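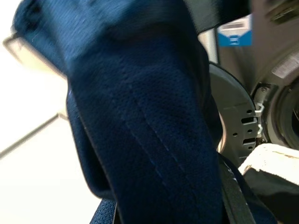 Wustley laundry set

Clips and notes on loading and unloading a front-loading washing machine at home. Put together by Volkan Bozkurt for the Hanent household tasks collection.

Contents

105 clips, sorted into 3 folders:
load - items going into the machine
unload - items coming out
sort - piles made on the floor before a wash

Each folder has a notes.csv with one row per clip: file name, main color, fabric type, and whether there are straps, cords or zippers.

Fabric labels

We use knit, woven, mesh and padded. An item can have 2 labels, for example knit and mesh. If the fabric is hard to tell, the field is left blank. Dark navy and black are separate colors - check the folds in good light before changing a label, as navy goes nearly black in shadow.

Known problems

20 clips in unload have no fabric label yet. Pale floor tiles are washed out in clips recorded near noon. Straps are marked yes or no only, with no length.

Changes

January: sort folder added, duplicate rows removed from load/notes.csv.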